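Flandeck Guest House, Livaler
Room safety check, bedside area
Room 225, checked 2025-11-30

1. Nightstand, stability
Pass, grudgingly. The sheet only asks "does it stand up?" and it does. It says nothing about what happens when a guest leans on it to get out of bed. Leaned on it myself. Pass.

2. Edges and corners
Pass. Rounded top, curved drawer front, no splinters found by hand.

3. Drawer and slide
Comment. The slide is metal and runs down the side of the drawer, where fingers go. The June sheet says "adjusted". Adjusted how? No part number, no initials. It opens and it shuts, and I would still like to see the paperwork.

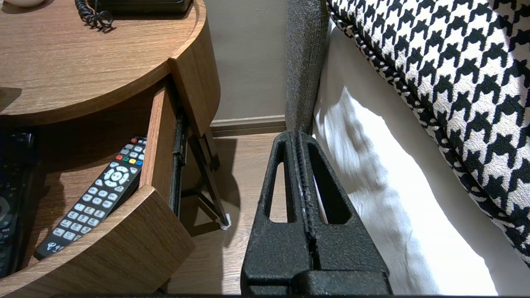
I am not signing for the end stop either. Dravska's leaflet claims the drawer can't come out by accident, and the same leaflet claims 48 kg on the top. Neither claim has a test report behind it. Marked "not verified".

4. Foot pad
Pass. White pad in place on the floor. Check again after the next floor cleaning.

5. Telephone and cord
Comment. The cord is coiled and lies on the wood. The form wants "cord tidy, yes/no". Yes, today. A coiled cord next to a bed stays tidy until somebody makes a call. Ask Lubis for a shorter one. They will say there isn't one.

6. Remote control
Form says "in drawer or on top". So anywhere, then. Why is this a safety item? Battery cover: see separate battery sheet. 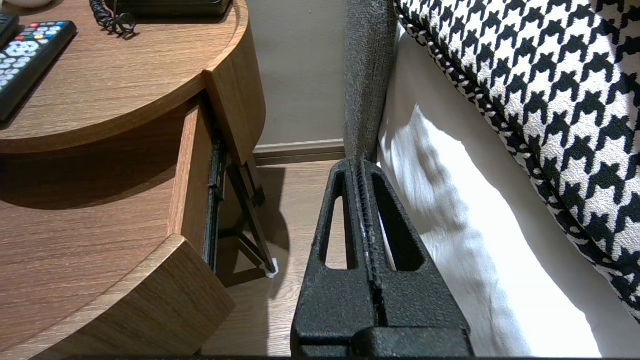 Item 6: remote on top of the nightstand, drawer open.

7. Gap between nightstand and bed
Pass. Floor visible, nothing on it to trip over. With the drawer open there is less room to get by, and the form has no box for that.

Result: 2 comments, 1 not verified. The last sheet gave this room a clean pass on every line, which I find hard to believe.

Next room: 68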